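Student projects > Manipulation > Bag with handles, grasp keeps failing

hultine_lab
Posts: 72
16 May 2025

Hello all. I am in the second year and our team must finish the bag task for the course of Mr. Grimshaw. The arm must take a plastic bag by the handle, lift it and put it in the box. With cups and blocks we are good. With the bag we had 5 good lifts in the whole afternoon, and I am a little ashamed of this number.

The wrist camera gives us views like the one here. The red handle is easy for the color mask, but the bag itself is almost the same brightness as the table, and the shine on the film makes a white spot that our depth code does not like.

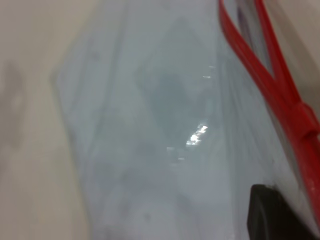
Reply 1 -- skorness
Do not look for the bag at all. Look only for the red. In your picture the two straps come together at the right side, at the thick red piece. I would close the fingers there. It is stiffer than the film, I suppose, so it should not run away from you.

Reply 2 -- antwi_b
I do not agree with skorness. At this distance the camera is too close to decide anything, everything is soft. You should choose the grasp point from higher up and then go down without correcting. Our team lost all of March because we tried to correct in the last centimeters.

Reply 3 -- skorness
Going down blind works for a block. A bag moves when you touch it, so your point from higher up is already old.

Reply 4 -- hultine_lab
Thank you both. We use the Farberg gripper from the school, and its finger covers a bit of the bottom of the bag, just left of the handle, as you can see. So maybe we need to come from another angle? We have 400 recorded attempts, but most of them are with the same angle.

Reply 5 -- flynn_grimshaw
Please vary the angle before you record more. Also turn the lamp a little, the glare will move and you will learn if it is really the problem. And write the failed lifts in the report, they also give points.

Reply 6 -- antwi_b
I still say higher up. But the lamp is a good idea, I will try it with our bag too.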